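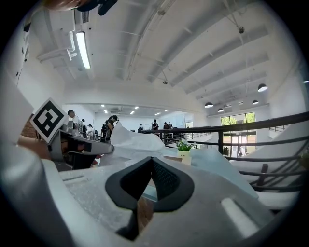 Upstairs at Plakden, the big open room with the potted plant

HELPERS WANTED - MARCH, PAID BY THE SHIFT

Plakden needs 13 people to help get the upper floor sorted before Boonchu move their things in. Tidying, wiping down tables, bagging up plastic sheeting, carrying boxes to the lift. Plants to be watered and kept out of the way, please dont put them on the floor.

Shifts are 3 hours, mornings or afternoons. You can do one or several. Pay is 200 a shift, cash or transfer, same day. Lunch if you do both halves.

No experience needed. Should be OK on your feet and happy working in a group, it gets busy up there. Closed shoes. Bring a water bottle. Gloves and bin bags provided.

One person also wanted for the Trundisness shelves, labelling and lists, about 879 items so neat handwriting a must. Longer hours, ask for details.

Over 18s only. Thai or English both fine.

To apply: name, phone number and which shifts you can do, to Amnuay Rattanakul at the front desk or leave a note in the Willis tray. By Friday pls, places go quickley. If you helped last time just say so, no need to fill in the form agian.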